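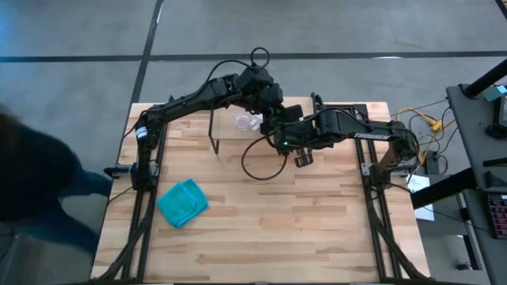
Podero is coming to streaming in April, and fans of slow-burn mysteries should be thrilled! The series runs 45 episodes across 4 seasons, and Omisow will have every one of them from day one.

The story starts in 2000 in the harbor town of Gudeta, where a ferry vanishes overnight with 68 passengers aboard – and then the letters begin to arrive.

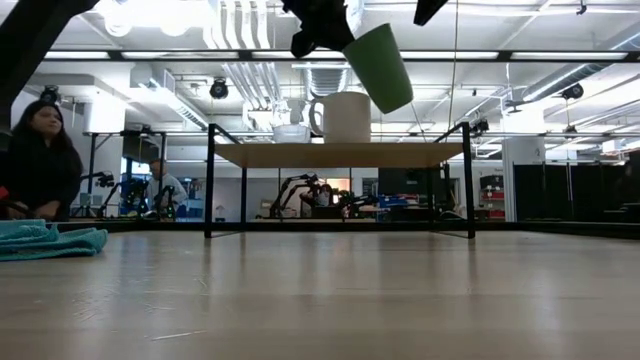
A white mug on a small raised shelf.

New episodes of the spinoff, Imov, are on the way too. The first one lands at 9 p.m., right after the Podero finale, so clear your evening.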